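Bavevari Residents' Association
Minutes of the June general meeting

Meeting opened at 7.04 pm in the hall kitchen end, as the heater at the stage end is out. Present: 13 members. Apologies: 4.

Minutes of the previous meeting
Accepted with one correction. The quote for the gutters was from Shevchuk Roofing, not Dimus.

Business arising
The gutters on the north side have been done. Shevchuk found two rusted brackets and replaced them at no extra charge. The downpipe by the side door still drips at the join and they have been asked to come back.
The council has replied about the street tree outside the hall. It will be pruned but not removed. No date given.

Finance
Balance at the end of the month was $2,814. Hall hire is down on this time last year, mostly because the dance class has moved to the school. The insurance bill is due in four weeks and will be paid from the working account. Report accepted.
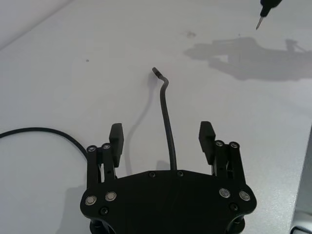

Hall hire rates
There was a long discussion about whether to raise the hourly rate. Some members felt regular hirers should stay on the present rate until the end of the year. Others pointed out that the power bill has gone up twice. Moved that casual hire go up from the start of next quarter and regular hire stay as it is. Carried, two against.

Novolard Creek path
Water is still lying across the path below the footbridge after rain. A member has spoken to the parks office and was told it is on the works list. Agreed to write again and enclose photos. The bin at the bottom of the steps is being emptied regularly now.

Heater
Dimus Heating quoted for repair and for a new unit. The repair is much cheaper but the parts are only guaranteed for six months. Decision held over until a second quote comes in. Portable heaters are not to be plugged into the power board behind the piano.

General business
The key to the noticeboard is missing. Please check your key rings.
Chairs are to be stacked no more than eight high.
The kettle needs a new lid.

Meeting closed at 8.35 pm. Next meeting in the hall at 7 pm, supper to follow. Please bring a plate.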